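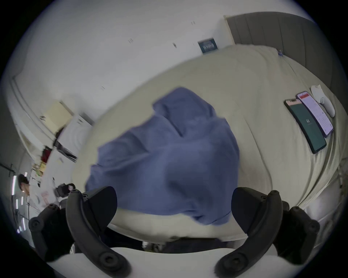
Room attendants wanted — casual and part time
Fothergill Serviced Apartments

Need people. Beds, linen, laundry folding, putting things back where they go. Start as soon as we can get you through induction.

Posted 31/01/2026

The job

You'd be on our turnover team at Fothergill, doing rooms between guests and mid-stay tidies for the long stayers. Mid-stay is the bigger half of it these days. Guests are still living there, so their stuff is on the bed, on the chair, on the floor, everywhere. You work around it. Clothes get picked up and folded, phones and chargers go on the bedside, bed gets made, done.

Checkouts are the other half. Strip, bag the linen, remake, dust, bathroom, kitchenette, vacuum last.

No experience? Fine. We'll show you our way of folding and our corners. If you've done hotel work before you will have to unlearn a couple of things, sorry in advance.

What you'd do on a normal shift

Collect your room list and trolley from the Amero St store
Make and remake beds, mostly queens, fitted sheet plus flat
Fold guest clothing left on beds and leave it in one neat pile, never in drawers
Move phones, tablets, glasses etc to the bedside table before you touch the sheets
Brush down upholstered headboards — the seams collect dust like you wouldn't beleive
Shake out and check bedding for small stuff (clips, earrings, lolly wrappers, coins)
Anything small that's not obviously rubbish goes in the dish by the lamp
Bag used linen, tag it, down the chute
Report stains, tears, wobbly legs, dead bulbs

About phones. Don't unlock, don't answer, don't turn over to look. Pick up, put down, carry on. Same with tablets and watches. We have had one complaint in two years and would like to keep it there.

Who we're after

Someone steady on their feet who can bend, reach and kneel for most of a shift. Beds are low, some of the headboards are tall. You'll be lifting mattress corners all day.

Someone who can be left alone in a stranger's room. Police check needed before your first shift, we pay for it.

Someone who notices. A sheet can look flat from the door and have a great big crease running off the side when you walk round it.

English good enough to read a room list and leave a short note. Other languages handy, tell us which.

Hours

Monday to Friday, 9.30 to 2.30. Weekend rosters by agreement, weekend rates apply. Minimum three hour shift, always. School hours suit a lot of our team and we don't mess people around on finish times.

It gets quieter over winter and picks up again in September, so casuals should expect fewer shifts in the middle of the year. Better you know now.

What you get

Award rate plus casual loading
Two shirts and an apron, washed here with the linen
$50 toward shoes, once you've done your first month
Paid induction, one full day
Tea, toast, a decent lunch room with a window
Free parking out the back off Jadov Lane, or the bus stops at the corner

Refer a mate who stays three months and you both get a Dradov grocery voucher.

Induction day

Held in one of our own apartments. You'll do a bed from bare mattress, then a bed with somebody's belongings all over it, then folding. Tops, pants, pillowcases, the dreaded fitted sheet. Nobody is timed on the first day. Wear something you can move in, closed shoes please, hair tied back if it's long. Bring ID and your bank details.

How to apply

Email or drop in a resume, one page is plenty. Put ref 3644 on it. No cover letter, just tell us:

which days you can do
when you could start
any allergies to cleaning products or detergents
whether you're ok with stairs (older building has no lift)

Attention Hamidreza Bagheri, housekeeping supervisor, Fothergill front desk. He's on the floors most of the morning so ring after 2 if you want to talk to him, or leave a mesage with the desk and he will ring back same day.

Ads stays up until all spots are filled. Applying again is fine if you missed out last time, just say so at the top.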